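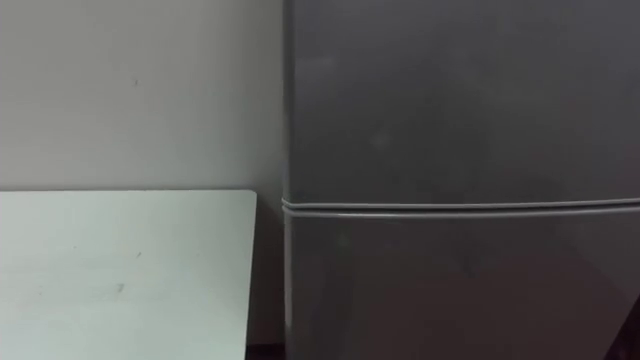 Chinyere Bassey wrote in to say that her refrigerator door has started drifting open whenever her back is turned, that she has slammed it, leaned on it and spoken to it, and that a repair shop in Tidenby quoted her $449 for a new door. Was there anything she could try first?

There is. Slamming isn't on the list, and the door is very rarely the part that needs replacing. Most of the time you have a dirty gasket, something sticking out, or a refrigerator that leans forward like a man trying to read your phone on the bus. Check them in that order, which happens to be the order of how little you have to move.

What you'll need

A bowl of warm water with a squirt of dish soap
Two soft cloths
An old toothbrush you have fully given up on
A strip of paper (a grocery receipt is fine, and you have plenty)
A level
A wrench that fits the front feet
A hair dryer, maybe

I used to include a bottle of Husolex seal cleaner, and I still have most of it. Dish soap did the same job.

Step 1: Clear the shelves near the door
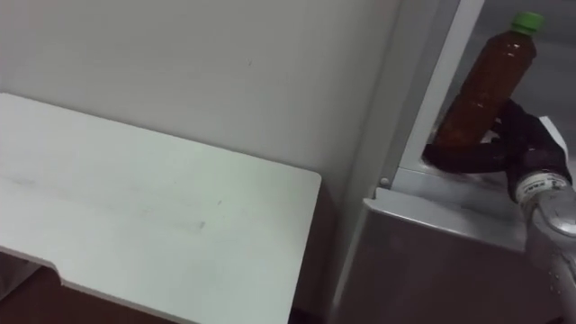
Anything that sticks out past its shelf by a hair will hold the door open by a hair, and a hair is all it takes. Pull out the drawers, push them back in until they really stop, and then look along the front of each shelf with the door wide open. Drinks are the usual offenders. A bottle of something brown and tea-like, stood upright on the front ledge, is handy to grab and is also the first thing I'd move. Put it farther back, close the door, and see if your problem has gone away. If it has, you may stop reading and spend your $449 on something nicer.

Step 2: The paper test

Shut the door on the strip of paper so half of it hangs out, then pull. You want it to drag. If it slides out like a letter from an envelope, the gasket isn't gripping at that spot. Work your way around all the sides, including the bottom, where you'll have to kneel and see what's under there. Make a pencil mark on a scrap of tape wherever the paper comes loose. On a two-door model, do both doors. They go bad separately, out of spite.

Step 3: Wash the gasket

Dip the toothbrush in the soapy water and go into the folds. All of them. Jam lives in there, and so does whatever you told everyone you hadn't spilled. Wipe with a damp cloth, dry with the other one, and do the flat strip on the cabinet that the gasket closes against too. People skip that part, and half the stickiness is on it.

If the gasket has a dent or a crease that won't lie flat, warm it with the hair dryer on low, keep it moving, and press the rubber into shape with your fingers. Unplug the refrigerator before you start. A tear is another matter: no amount of warm air fixes a tear, and you should order a gasket. The one for my Stelska came folded up in a box the size of a paperback and took three days to forget it had ever been folded.

Step 4: Check how the door swings
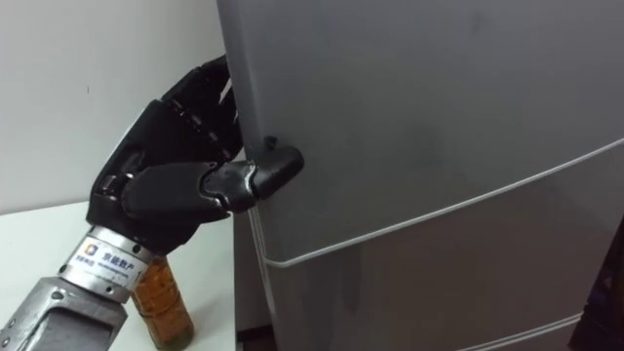

With everything clean, you want to feel what the door does on its own, and that means opening it slowly, which most of us haven't done since the thing was delivered. Yanking tells you nothing. Take the upper door by its free edge, fingers curled around behind it and thumb against the front, so that you have the panel pinched and can feel it start to move. Ease it open a few inches and let go. A door that swings closed is fine. A door that stays put is acceptable. A door that keeps going, gathering speed toward the toaster, belongs to a refrigerator that leans forward.

Lift the edge gently while you've got hold of it, too. If there's play up and down, look at the hinge screws and snug them up. Snug, I said.
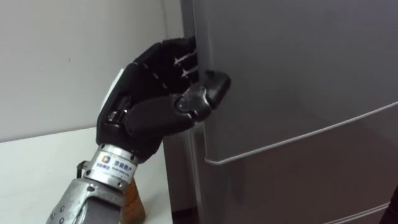

Then try the same thing from halfway open, and again from nearly closed. Some doors behave beautifully until the last inch and lose interest. In that case go back to Step 1 and look for the mustard.

Step 5: Raise the front feet

Put the level on top, front to back. The front should sit slightly higher than the back, just enough to nudge the bubble. Turn each front foot a half turn at a time, the same amount on both sides, and have somebody push back on the top of the cabinet to take the weight off while you do it. I bought Lightfoot shims for this once, and they're now under a bookcase. The feet adjust. Use the feet.

Repeat the slow opening from Step 4. Repeat the paper test where you left your tape.

Beverley Kettle asked last November whether petroleum jelly on the gasket helps. A very thin smear on the hinge side can stop it from dragging and rolling up. Go easy, and wipe off the extra, or you'll be back at Step 3 with the toothbrush.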